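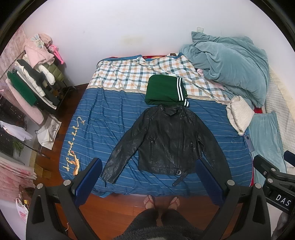 LULANANO CINEMA - PRE-SHOW SAFETY WALK, SCREEN 4
Superhero double bill, June. Doors 6:15 pm, first feature 7:00 pm.

Mark OK / FIX / N/A. Comments go under the line, not on a sticky note. Initials on every page please.

1. EXITS

Rear left exit, opens fully from inside - OK

Rear right exit - OK
Push bar stiff, opens on first push. Oil it before the next run.

Screen side exit to Lorden Street - FIX, then OK
Cardboard standee parked in front of it again. The big one with the spaceship. Moved to lobby by the ticket desk. It does not go back in the corridor, I don't care how good it looks there.

Exit signs lit, all doors - OK
Side exit sign is dimmer than the others. Readable from row K with house lights down. New tube on order.

Corridor clear to street - OK
Two popcorn bag boxes on the floor at 4:30 pm, gone at 5.

2. AISLES AND SEATS

House capacity 411, ticket system capped to match - OK
Checked at the desk. Comps are inside the 411 this time.

Step lights, left aisle - OK

Step lights, right aisle - FIX
Row F out. Row G flickers. White tape on both nosings for tonight, electrician has the ticket.

Carpet edges - OK
Seam by the wheelchair spaces has been glued down and is holding. Keep looking at it.

Seats locked and sound - FIX
F12 does not fold back up. Taped off and blocked in the system. J3 armrest loose, tightened.

Wheelchair and companion spaces clear - OK
No prop display in this area. Last time somebody put the foam hammer table there.

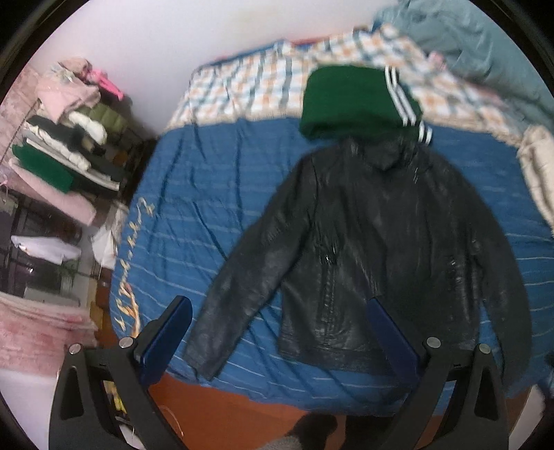 Rails at balcony front - OK
Firm along the whole length. No bags or drinks on the ledge, ushers told.

3. BOOTH

Projector exhaust running, airflow light green - OK

Lamp hours - OK
Swap is due at 500 hours on our own schedule. Log shows we get through the weekend with room. Not much room.

Booth extinguisher, gauge and tag - OK
Tag good. Bracket screw loose, tightned.

Booth door closes by itself - FIX
Catches on the mat. Mat removed. Do not prop this door with the stool, it is a fire door.

Port glass - OK

Emergency stop brings house lights up and kills sound - OK
Tested at 3:40 pm on the trailer reel. Lights came up right away. Sound took a beat longer than I like, still passes.

Comment on sound: feature two is loud in the last battle. Run it at the level marked on the fader and leave it. Subs were shaking a ceiling tile over row C at the June test screening, tile now clipped. Look up at it between features.

4. STROBE AND FLASH

Warning sign at box office - OK
Warning sign at auditorium doors - OK
Warning slide before feature one - OK

Warning slide before feature two - FIX, then OK
Was missing from the playlist. Added. The portal sequence is the one people have asked about and it is in feature two, so this slide matters more than the first one.
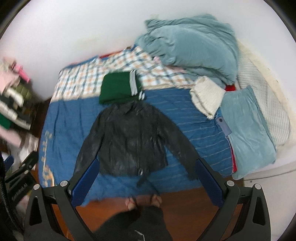
Can the slide stay up longer, please - it went by at the test screening before half the row had sat down, and the people who need it are often the ones coming in slow with a companion. Also put it on the website with the showtimes.

Fair. Slide doubled in length. Website request sent to Subramaniam, who run the listings for us. Till that is live the box office says it out loud with every ticket.

5. LOBBY AND COSTUME CROWD

Queue line clear of the main doors - OK
Line runs along the poster wall, turns at the concession stand.

Prop rules posted - OK
Foam and soft plastic only. Nothing that fires. Nothing longer than the seat row is deep. Full masks off when the lights go down, helmets too.

Prop check table staffed from 5:45 pm - OK

Raffle prizes stored - FIX
Mediter statues stacked too high behind the desk, box on top leaning. Restacked low. Heavy boxes on the floor.

Floor at drinks machine - FIX
Drip tray overflowing. Emptied, mopped, yellow sign out. Check agian at intermission.

Fog machine - N/A
Asked for, refused. It will set off the detectors in the lobby. Same answer next time.

6. PEOPLE

Ushers briefed on exits and meeting point - OK
Meeting point is the parking lot behind Lorden Street, by the bike rack. Old sheet says the bus stop. Old sheet is wrong, bin it.

Flashlights - OK
One dead at the desk, batteries changed.

First aid kit - OK
Cold packs low. Order more.

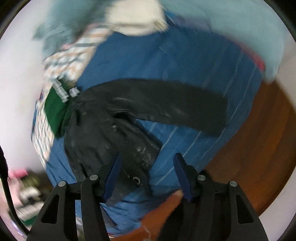
Lorden
House safety lead, Lulanano Cinema

Closing notes for whoever has the late walk.

Check under the seats between features as well as after. Cups in the aisle first, then rows. House lights at full for the whole intermission - the booth likes to dim early for the countdown, tell them no.

Open from this walk: row F and G step lights, side exit tube, booth door mat, F12, cold packs. Carry all of these to the next sheet even if someone says it's done. Go look at it first.

Row C tile, look up. Page 29 of the binder has the panel reset if the lobby detector trips. Page is loose, put it back.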